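Slow Robots Belong in Shared Sheds 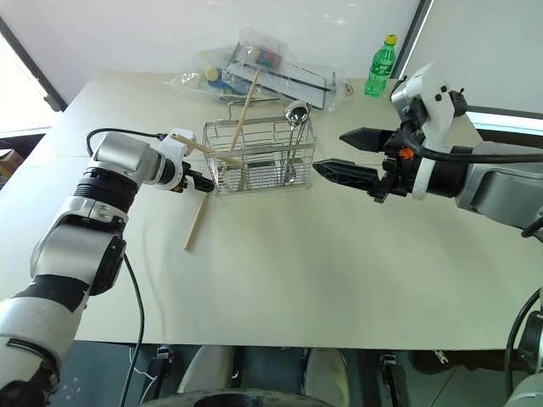 Should a first robot build be something useful? My feeling is that it should be something small and dull that you can put right yourself when it goes wrong, and usefulness can wait for the second one.

I have held this opinion for a good while now, and I had it tested rather thoroughly over the past year at Werkerthorpe, the shared workshop where I rent a shelf and half a bench. Chaltu Tesfamariam and I set out to make a two-armed machine that could tidy cutlery, and people kept asking us why on earth we hadn't picked something grander. Weidong Bai wanted it to solder. My neighbour wanted it to weed her borders (I would like that too, to be fair!).

But cutlery is a lovely thing to learn on. A spoon is slippery and curved, a chopstick is thin and rolls off the moment you breathe near it, and a wire basket is full of holes that are never quite where you want them. You can drop any of them 322 times and all you have lost is an afternoon. I know this figure because Chaltu kept a tally in the back of her diary through July, and she was merciless about it.

What bothers me about so much of the talk around home robots is how it hurries past that stage. The kits are sold on the finished trick. You see the arm pour the tea, and you don't see the four evenings somebody spent finding out that a cable was tugging on the wrist every time it turned. We had just that fault, and I was quite sure it was the software, and I said so at length to anyone holding a mug. Anahera Wihongi listened very kindly and then moved the cable tie.

I learnt more from that cable tie than from either of the courses I paid for, and I would never have met it working alone in my garage in Patlow. That is my other point, I suppose. A shared room makes you explain yourself out loud, and it puts other people's bits and pieces all around you, and somebody always has the right size of screw.

So if you are thinking of starting, choose a job a child could do before breakfast, and go and do it where other people can see you fail at it. Ours is still slow. Chaltu wants to try forks next, and I am holding out for teaspoons.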